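Getting the kitchen cell to wake up looking at the right thing

Thu 23 October

I've been promising a write-up of the kitchen cell for ages, and after this week I finally have something worth writing up. The head camera is calibrated! It's calibrated in both worlds, the real one and the simulated one, and they agree with each other, and I have been grinning at my monitors since lunch.

For anyone new: Nerno is the mobile manipulator I look after. It has a wheeled base, a lift column, one arm and a camera on a mast at standing height. It fetches and puts away kitchen things, and it practices in a simulated kitchen before we let it loose near real crockery. My job is the unglamorous end. I do the mounts, the cables, the config files and the greasing of the lift, and I love it more than is probably reasonable.

What set all this off was a reach that kept landing short. In simulation Nerno would go for an object on the counter and close its fingers right where it should. On the real machine the same reach stopped a finger's width early, every time, always toward the body. When an error is that consistent I get excited, it means there's a single cause hiding somewhere and you can go and dig it out.

First stop was the mast. I took the cover off the top joint and checked the four screws that hold the camera bracket. Three were fine. The fourth turned under my fingers with no driver at all. It had backed out just far enough to let the bracket droop when the lift was moving, and then spring most of the way back when it stopped. You couldn't see the droop by eye. I only believed it once I put a dial gauge on the bracket and ran the lift up and down a few times, watching the needle wander off and come home to a slightly different number.

So out came all four screws. I cleaned the threads with a bit of solvent on a swab, let them dry, put a drop of medium threadlocker on each and ran them back in, going corner to corner and snugging them up in two passes. Then I left it overnight. I know the bottle says you can handle the part much sooner than that, but I've been burned before by being impatient with threadlocker and I had plenty to do on the software side anyway.

Which brings me to the simulator. Ours runs on a scene tool called Zhuravel, and the robot's start pose lives in a little text file that says where the base is, how high the lift is and how the camera is tilted. The first thing I do on any calibration day is load the kitchen with the arm stowed and just look at what the head camera gives me at startup. If I don't like the startup view there's no point going further.
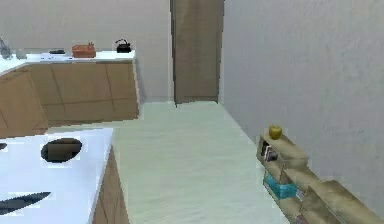

Startup view from the head camera in the simulated kitchen, arm stowed.

I like this view a lot as a check, and it's mostly for the edges. The back countertop comes to a squared-off corner just left of the brown door, and the island has that crisp right edge running straight up and down. If the camera has picked up some roll, the island edge leans and I notice straight away. The sink is handy too. It's a dark oval in a bright white top, so it's about the easiest thing in the room to find in a picture, by eye or by code.

The small objects do a different job. I want a few things near and a few things far, so that an error in tilt and an error in height don't look the same. The black kettle near the end of the back counter is my far target, and the yellow apple on the low shelving unit is the one I use over on the right. The knife on the island is there for the grasp tests that come later, and I ignore it for calibration (the blade is long and thin and the corner finder gets silly about it).

Once the startup view looks right I run the comparison. The script moves the head through 7 poses and saves a view at each one, then does the same on the real machine in front of the printed target board. It works out where the camera must be sitting relative to the mast, and gives me one answer for the simulator and one for the hardware. In the simulator I know the true answer already because I typed it in, so that half is really a test of the script. If it can't recover a number I gave it myself, I don't trust what it says about real metal!

It passed on the simulated side the first time. On the real side it told me the camera was tilted lower than the config file claimed, and by an amount that matched my short reach beautifully. The screws had been loosening for a good while, I think, and the old calibration was done with the bracket already sagging a bit. Tightening everything up moved it again, so the old numbers were wrong twice over.

A word about the config file, in case you have a similar setup. Ours had the camera tilt in two places, once in the robot description and once in an override that somebody (me) added last December for a demo and forgot to remove. The override won. I had been editing the tilt in the robot description and reloading, and getting precisely no change, and I was on my third cup of tea before I thought to search the whole folder for the word "tilt". The override is gone now and the number lives in one file with a comment above it.

While I was in there I also tidied up the power side. The camera takes its supply from a Flaremine board at the base of the mast, and the cable goes up through the column in a drag chain. I'd clipped it too tight at the top, so every time the lift went all the way up it gave the connector a tug. That may be what worked the screw loose in the first place, although I can't prove it. I moved the top clip down, left a soft loop behind the bracket and ran the lift through 300 full cycles with the gauge still attached. The needle came back to the same mark at the end. I did a little dance. Then I ran it for 600 more with the side covers on, while I had lunch, and it was still on the mark.

The one job I haven't finished is the network box. It's a Telent unit that sits behind the lower panel, and every so often the camera stream drops a few images right after the base starts to roll. It's a tiny hiccup, and the calibration doesn't care because the base is parked for all of it, but the grasp planner does notice. I've swapped the cable between the box and the main computer and that made no difference I could see. Next I want to try feeding the box from a separate supply, so the drive motors can't pull its voltage down when they start.

Asnakech Dinsa, who wrote the original calibration script and very kindly still answers my messages about it, suggested logging the supply voltage at the box and at the camera at the same time before I change anything. She's right, and I was about to skip that step. I've ordered a second logger.

If you're doing your own camera mount, my checklist at the moment goes like this:

Put a gauge on the bracket and run the lift before you touch any software.
Replace or clean and re-lock all the bracket screws, even the ones that feel tight.
Search the config folder for duplicates of every number you plan to edit.
Load the simulated kitchen with the arm stowed and check the upright edges.
Run the script in simulation first, then on the hardware.
Write the new values on the tape inside the mast cover, with your initials.

I'm going to leave the cell running its put-away routine on the real counter tomorrow, with plastic cups to begin with. Someone asked in the comments last time which threadlocker I use: it's the blue medium-strength kind, and any brand has been fine for me. Keep it off the lens. I put a scrap of paper over mine while I work.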